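Chapter 4
A Morning at Drillbridge: Getting Around a Town Square

Learning goals: By the end of this chapter you should be able to say what a route planner does, explain why paving matters to a machine on wheels or legs, and write a simple test plan of your own.

If you have ever been to an open day, you will know the feeling of standing at the back of a crowd and wondering whether to push forward. I did a good deal of that when my class and I went to see the robot group at Drillbridge, and I am so glad that Angharad Pugh, who runs their visitor program, waved us all up to the big screen at the front – there was plenty of room, and she did love to talk!

She began with a question that I would like you to think about too. Suppose you had to cross a town square and reach the street on the far side. What would you look for first? My students said the crossing, the curb and the traffic lights, more or less all at once. Angharad let them finish and then asked about the ground under their feet, which not one of them had mentioned.

The square she used for her talk was a simulated one, built on a computer so that a planner can be tried out again and again before anything rolls into a real street. The group calls its planner Verkier, and we will meet it many times in the pages ahead.

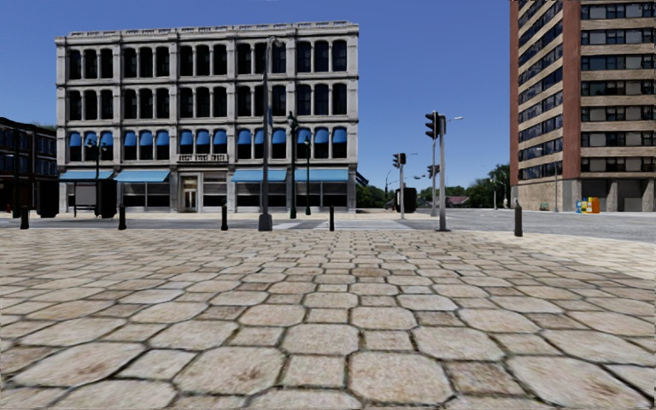
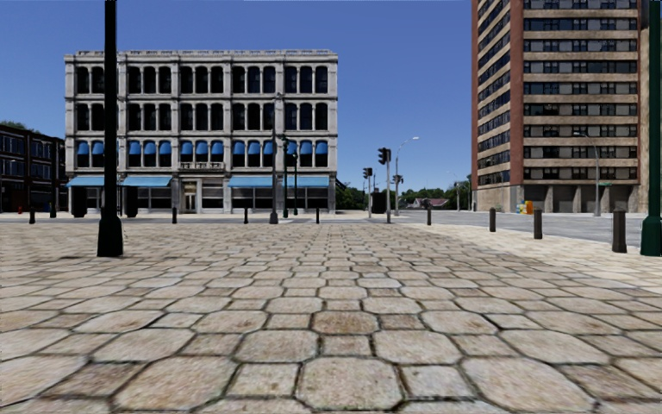 Figure 4.1 Two views of the simulated plaza, with the stone paving in front and the street and buildings beyond.

Look for a while at the joints between the stones, and then at the bollards along the edge of the plaza. A person steps over the first and walks between the second without a thought. A planner has to be given some way of dealing with both, and most of this chapter is about how that is done. Section 4.1 takes up the ground, and Section 4.2 turns to posts, poles and other upright things that stay where they are.

After the talk Iolo Lougher took us through the test log, which he keeps on paper as well as on the computer (a habit I was pleased to see). He had us open it at run 315 and compare it with run 456, and we will do the same in Section 4.3.

Before You Read On

Draw a square or parking lot that you know well. Mark one start and one finish, and pencil in the route you would take. Keep your drawing, as you will need it for Exercise 2.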